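Getting an old phone or tablet ready to sell

Most of the money lost on a used phone is lost at home, before it goes in the post. These are the things worth doing on the kitchen table the evening before you send it.

Back up first. Plug the phone into its charger, join your own wi-fi and let the backup run to the end. Photos take the longest. Open a few of them on another device to check they came across.

Sign out of your accounts before you wipe. A phone that has been reset but is still tied to an owner's account will be marked down as locked, and some buyers pay nothing at all for it. Sign out, switch off any "find my device" setting, then do the factory reset from the settings menu.

Take out the SIM and the memory card. Tape the SIM to a piece of card if you still need it – they vanish down the side of a drawer.
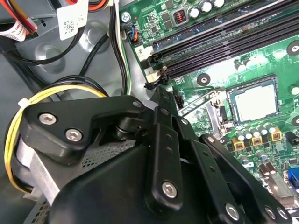 Write down the serial number or IMEI and keep it with the postage receipt. On most handsets you can get it by dialling *#06#, but do this before the reset. If it's an older one with a removable back, look under the battery.

Cleaning. Switch off and unplug. Use a soft cloth, very slightly damp, for the glass and back. A dry toothbrush will clear the speaker holes. Pick fluff out of the charging socket with a wooden cocktail stick and go gently. No kitchen spray, no bleach wipes.

Old screen protectors should come off. Warm the edge with a hairdryer on low, lift one corner with a fingernail and pull slowly.

Be fair about the condition. Tilt the screen under a lamp and look for scratches. Elmarie Fourie ticked "good" on a phone with a chipped corner and had her price cut after it arrived. Ticking "fair" would have got her more than the revised offer.

Compare prices on the same day, as they move. In November Sizwe Mnguni was quoted 2,599 for his tablet by one buyer and 1,197 by another, for the same model in the same state.
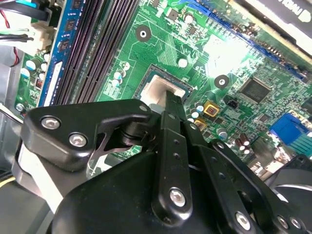

The processor socket on a green motherboard, inside a grey metal case.

Desktop computers are often worth more in parts, but check what the whole machine would fetch before you take anything out.

Packing. Wrap the phone in two layers of bubble wrap and use a box with a bit of room all round, filled with crumpled paper. A padded envelope on its own isn't enough. Leave out the charger unless the buyer asks for it. Swollen batteries must not be posted – take them to the recycling centre.

Updated December 2, 2022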